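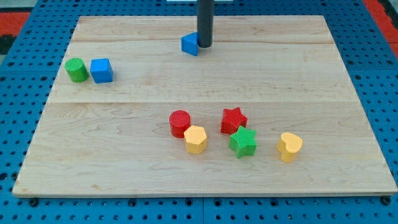
Section 4. Comparing End Tools on the Block Board

4.1 Purpose

This section explains how to compare the Vollia push rod with the Hemeo two-finger gripper on the same arm. The results are used to select a tool for table-top sorting tasks. Both tools must be tested with the same board, the same eight blocks and the same controller settings.

4.2 Before You Begin

The board must lie flat on the perforated work surface. The operator must have completed Section 3 (Arm Homing).

CAUTION: Keep hands clear of the board whenever the arm is enabled. Press the stop button before moving a block by hand.

4.3 Procedure

1. Disable the arm and attach the push rod. Tighten the collar until it clicks.

2. Place the cube, triangle, hexagon, heart, two cylinders and two stars on the board. Blocks may touch one another.

3. Save a camera image of the starting layout. The same layout is used again in step 8.

4. Enable the arm and lower the rod slowly over a bare part of the board. Stop before the tip meets the wood.

5. Set the travel speed to 40 mm per second on the Vevano controller.

6. Guide the rod to the side of the triangle and push it toward the cube. Record the time taken and any turning of the block.

7. Repeat step 6 with each of the other blocks, choosing a new target each time. Complete 32 pushes in total.

8. Disable the arm, fit the gripper and restore the starting layout. Repeat the same moves by grasping and placing.

NOTE: Curved blocks may roll or slide past the rod tip. Record such a case as a miss and continue.

NOTE: If the arm halts during a push, check the side load. The limit for the push rod is 400 g. Do not raise this limit to finish a run.

4.4 Recording Results

Enter each move on Form C, with one form for each tool. Completed forms are sent to Sanaa Shehata, Test Records. Requests to change the procedure must be made in writing to Lachlan Rankin.

Proceed to Section 5, Camera Alignment.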